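# The subscription you sit on

Vultevel wants a monthly fee to warm your back. The seat heaters are already in the car, wired and paid for by somebody, and from May they'll stay cold unless you sign up after the trial runs out.

The company calls this flexibility. You might live in a warm state, the argument goes, so why should you pay for heat you don't need? It's a fair question, and the answer would be easier to believe if the sticker price had dropped. It hasn't. I compared the new order sheet for the Starkach, Vultevel's midsize crossover, with last year's, and the base trim costs the same to the dollar. What left the list of standard equipment was the heated seats, the adaptive high beams and remote start.

I drove the Starkach for seven days, mostly on county roads and in grocery store parking lots. It's a decent car. The steering is light, the ride is calm over broken pavement, and the back seat has room for two adults who like each other. The cargo floor sits low enough that you won't wreck your back loading it.

Then you start tapping the screen. Any locked feature appears in gray with a small padlock beside it, and touching the padlock brings up a price. I hit the high beam one by accident on a dark road, looking for the dimmer. A car shouldn't be selling me headlights at 50 miles an hour.

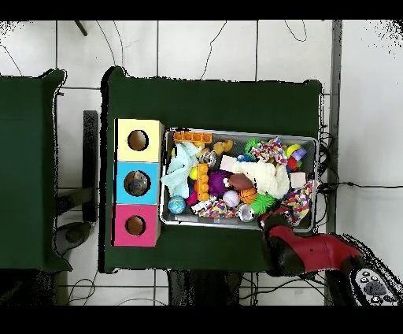 *Yellow, blue and pink boxes beside a bin of pet toys.*

Roman Wasilewska has sold used cars for most of his working life and now runs the Debnath lot outside town. He worries about what happens when these cars get to him.

"Customer looks at the window sticker, sees heated seats," he told me. "Do they work? Depends. Whose account? Is it still paid? I can't answer that from looking at the car, and I'm the one who gets the angry phone call."

Vultevel says a purchased feature stays with the car for three years, then has to be renewed by whoever owns it. I asked twice what happens if the company drops support for the software. The reply I got thanked me for my interest in connected mobility.

The billing runs through Merkusico, an outside payments company, and its terms allow prices to change with two weeks' notice. Nothing in them ties the fee to what the hardware costs to keep running. A heated seat is a coil and a switch. It doesn't need a server.

There are cases where I'd give ground. Live traffic data costs money every month, so charging for it every month makes sense. The same goes for a cell connection. I can even see paying for a tow package for one summer, if the price were low and the rest of the year really cost less.

For now, ask the dealer for a printed list of every feature that expires, with dates. Get it before you talk about money. If the salesperson can't produce one, try the used lot, and look for last year's Starkach with the cloth seats. The heaters in that one come on when you press the button.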